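Community Choir Members Wanted – Usville Winter Sing

Do you hum in the car? Sing harmonies over the dishes? We'd love to hear from you! The Usville Winter Sing is looking for 40 adult voices for a new season of rehearsals, and you don't need to read music or have sung in front of anyone before.

We meet Tuesday evenings in the upstairs room at Neves Hall, 15 Brakton Street, starting at 7 pm sharp and finishing at nine. Tea and bikkies in the break (bring your own mug if you can). Our musical director, Raffaele Ferraro, teaches every part by ear, line by line, and he's very patient with altos who wander off into the tune – I speak as one of them.

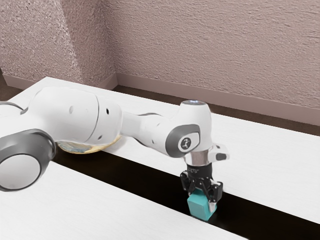
White robotic arm with a small teal cube in its gripper (computer render).

This season's program is a real mix: two sea shanties, a Finnish lullaby, some gospel and a brand new piece in four parts called Irico, written for us and never performed anywhere. We're especially keen to find tenors and basses, but sopranos and altos are very welcome too. If you've got no idea which you are, come along and we'll work it out together on the night.

What we ask of you:
Come to most rehearsals, and let us know if you can't make one
Be 18 or over
Have a go at learning the words at home (recordings supplied)
Be free for the concert and the afternoon run-through before it

The season costs $40, payable in two parts if that's easier, and your first night is free. There's a lift to the upstairs room and parking behind the hall, off the laneway.

To put your name down, write to Usville Winter Sing, PO Box 477, Usville, or leave a note in our box at the hall. Please tell us your name, a phone number and your voice part if you know it. Names in by August 4, 2019, please!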